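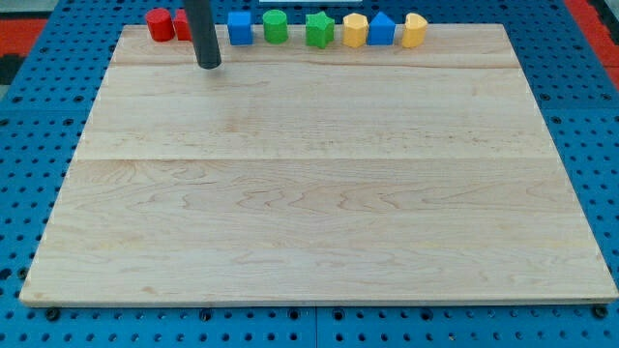
Student Robotics Help > Manipulation and Tabletop Tasks

Pushing task: arm stops short of the block or knocks over its neighbor

Posted by tabletop_advisor
Sunday, August 9, 2026

I supervise a student project at a secondary school. The team has 11 members and is preparing an entry for the Omeo tabletop challenge, which our school will attend in January. The task requires the arm to push a named block from a row at the back of a wooden board to a target position near the front. The tool is a plain black rod held vertically. There is no gripper, and the rules do not permit one at this level.

The students have written the program in two stages. In the first, the rod travels above the board to a point beside the requested block. In the second, it descends and drags the block forward. The row includes cylinders, a cube, and several prisms, among them a star and a heart. Two difficulties have arisen:

The rod frequently comes down in front of the block when it should be behind it, and the block is then pushed toward the rear edge of the board.

When the rod is sent to the correct side, it often touches the adjacent block on the way down. The star is the worst offender, and the students have not agreed on where its "side" should be taken to be.

The board is fastened to a pegboard table with bolts, so it does not shift during a run. The positions of the blocks are typed into a file by hand before each run. The controller is a Likel unit supplied to the school under a loan agreement, and I am not authorized to change its firmware. I would be grateful for advice that the students could carry out themselves. Their next review is with the Flostero regional office, and they are expected to explain their method in writing.

Posted by Vörös Technical School, Automation Department

Our department has entered teams in the same challenge on 2 occasions, and the difficulty you describe was the main subject of our first season. We recommend the following course of action.

First, the students should stop planning from the center of the block alone. Each shape needs two stored values: the center, and the largest distance from the center to any point on its outline. For the star, that distance is measured to the tip of a point. For the heart, the students will have to choose a center and keep to it. The choice matters less than its being the same in every run. Add the radius of the rod and a small margin, and the result is the closest distance at which the rod may be lowered. If the gap between two blocks is narrower than the rod plus both margins, the program should refuse to descend there.

Second, consider whether the rod needs to go behind the row at all. A block standing near the rear edge of a board leaves very little room for a tool. In our work the rod was lowered beside the block, where the gap allowed, and moved sideways in short strokes until the block stood clear of its neighbors. Only then was the rod raised, taken around to the rear, and lowered again for the forward push. This takes longer. Please check the time allowance in your own edition of the rules, as it has been changed between seasons.

Third, every push should be short. Our students used strokes of 12 millimeters, followed by a lift and a new position reading. A round block will roll off the line of the push if the contact is even slightly to one side, and a long stroke gives it time to do so. Flat-sided pieces such as the cube and the hexagon are more forgiving, provided that the rod meets the middle of a face.

With regard to the written explanation, reviewers have in our experience asked to see the runs that failed as well as those that succeeded. A plain table listing the block, the planned contact point, the result, and the suspected cause was accepted without further questions.

Posted by beltdrive2000

Check your zero first. We had the same trouble and it was the home position, off by a few millimeters after someone moved the table. Put a pencil cross on a sheet of paper taped to the board, send the rod to it, and see where it lands. If it misses in the same direction every time, fix that before rewriting anything. Also slow down the descent.

Posted by tabletop_advisor

I thank both respondents. The students carried out the pencil cross test this afternoon and found a consistent error toward the front of the board, which accounts for a good part of the first difficulty. They have corrected the offset in the position file. The star remains unresolved, and they will now measure each shape as the Automation Department has suggested.

One further point, if the department is able to advise — should the margin be the same for every shape, or larger for those that roll?

Posted by Vörös Technical School, Automation Department

We used one margin for lowering the rod, for all shapes. For the push itself no margin is needed, as contact is intended. The cylinders were handled by shortening the stroke by half.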